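Equipment planning for humanoid robot work areas

Equipment planning for humanoid robot work areas is the process by which a laboratory, school or company decides what to buy, rent or build before a humanoid robot is put to work in a room. It covers the robot itself and everything that stands next to it: the overhead support, the power supply, the furniture, the household objects that the robot will handle, and the hours of the people who prepare them. The term is mostly used for indoor rooms that imitate a home or an office. Planning for factory cells follows other rules and is treated separately.

In most organizations the plan takes the form of a budget table together with a floor drawing. The table has one line for each item, with the price, the delivery time and the expected years of service. The drawing shows where each item stands and how the cables reach it.

Background

Industrial robot arms were for a long time bought as part of a complete cell, and the supplier of the cell also delivered the fence, the floor plates and the control cabinet. A buyer received one offer with one price. Humanoid robots are usually sold in a different way. The offer names the body, the hands, a charger or power unit and some training days, and the remaining equipment is left to the buyer.

For this reason first budgets are often too low. The Funemeo planning guide, which is used by several small laboratories, divides the costs into "price of the machine" and "price of the room" and asks the buyer to fill in the second column first. Its authors argue that a buyer who knows the room can judge better which machine is suitable. Other writers object that the weight and the height of the machine decide a large part of the room, so that the two columns must be filled in together.

Main cost groups

The robot. The basic price normally includes the body and simple hands. Hands with several fingers are in many catalogs a separate line, and they wear faster than the arms. A plan should say whether one spare hand is bought at the beginning or ordered later, when the delivery time is already a problem.

Overhead support. A standing robot can be held from above by cables or straps. The support may hang from a beam in the ceiling or from a free-standing frame. A ceiling beam takes no floor space, but it requires the agreement of the building owner and a calculation by an engineer. A frame can be moved to another room and keeps some value when it is sold. The load rating must be higher than the weight of the robot, and the yearly inspection belongs in the running costs.

Power and cables. Where the robot is supplied by a cable, the length is measured along the floor and up to the body, with extra length for walking and turning. Floor loops are a danger for people who pass, and cable covers are cheap. They are nevertheless missing from many first budgets.

Furniture and appliances. A room that imitates a home needs tables, shelves and often large appliances. If the planned tasks do not use the water or the drum of a washing machine, the appliance does not have to be connected, and a used unit is enough. A desk with adjustable height costs more than a fixed table, but it can serve robots of different sizes.

Task objects. Baskets, boxes, kitchen items, sponges and similar goods are bought in shops at normal prices. They are the smallest group in the budget and the one that is bought most often.

Staff time. Every change of task needs a person who places the objects, writes the labels and checks the support. This work is sometimes hidden in the general salary costs, and the price of the project then looks smaller than it is.

Table work as a planning case

Handling of small objects on a desk is a common first use, and many plans are written for it. The floor area is moderate and the objects are inexpensive. The desk must leave enough space for the feet of the robot, and a desk with a T-shaped leg at each end should be drawn with its full foot length, because the foot can stand exactly where the robot should stand. Paper notes with the name of the task can be put on the floor or on the desk, and for them no budget line is needed.
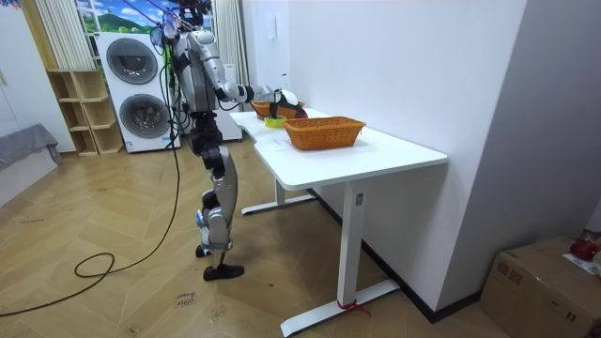
Should the room be furnished before the robot is ordered?

The large pieces should be chosen and measured first, but it is safer to pay for them after the height and the reach of the robot are confirmed in writing. Small objects can wait until the first week of use.

Purchase, lease and shared use

Three forms of contract are common. In a purchase, the buyer pays the full price and carries the risk that the model becomes old. In a lease, the monthly rate includes part of the repairs, and the machine is returned at the end. In shared use, two or more groups pay for one machine and divide the calendar.

The standard lease of the rental company Clovarent runs for 18 months and excludes damage to fingers and cables. Such exclusions are normal in the market – the parts that are most likely to break are the ones that the contract leaves out. A careful reader of a lease will therefore look for the list of wearing parts, which is usually in an annex.

Shared use works best when the groups agree on one arrangement of the room. If each group moves the furniture, the time for rebuilding is lost for all of them. The Bevan scheme, named after the building where it was first applied, gives each group a block of nine working days and lets the furniture stay in its place between the blocks. Only the task objects are changed.

Planning sequence

There is no fixed standard, but most published plans follow a similar order. First the tasks are written down in simple words, for example "close basket" or "close drawer". From the tasks come the objects, and from the objects the furniture. Then the reach and the standing place of the robot are drawn, and the support and the cable route are added to the same drawing. Prices are collected at the end of this work.

Delivery times can change the order. Robots and hands often arrive late, and desks arrive early and have to be stored. The Fivex worksheet marks each item with the latest day on which it can be ordered. It also advises to avoid July for deliveries in places where the building staff is on vacation.
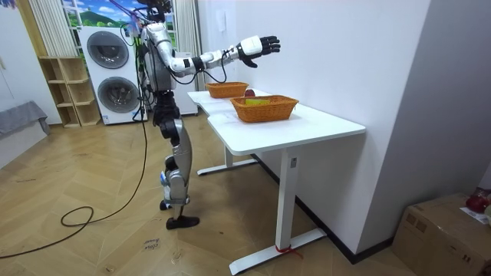

Humanoid robot with one arm over a white desk with two woven baskets; stacked washer-dryer in the background.

Running costs and replacement

Running costs are all the costs which return each year or each month. Typical lines are inspection of the support, software fees, insurance, electricity, spare fingers and new task objects. Insurance companies may ask for the floor drawing and for a written rule about who may stand near the machine while it is powered.

Task objects should be budgeted as consumables. Woven baskets lose their shape, sponges become dirty, and cardboard boxes do not last. The Funemeo guide suggests an amount of $300 for small objects at the start and a new check of the stock every six months. Where the results of different months will be compared, it is wise to buy several identical pieces in one order, as shops change their goods without notice and a basket of the same name may come back in another size.

Furniture has a longer life. Damage is mostly found at the table edge and on the floor. Wooden floors can be protected with mats, but a mat changes the contact of the foot with the ground, and some users prefer to accept scratches and to keep a reserve for floor repair.

Criticism

Some writers consider the detailed plans too heavy for small groups. A group with one robot and one desk, they say, can decide most questions in one afternoon, and the prices in the table are old before the order is signed. Supporters answer that the table is useful later, when a second room must be equipped and the persons who built the first one have left. A further point of discussion is the use of complete home interiors. Shelves, curtains and appliances make a room more similar to a real home, but it is difficult to show in advance how much of this expense will help a given task.

See also

Overhead support (robotics)
Robot hand
Equipment leasing
Total cost of ownership

Last revised 2/6/21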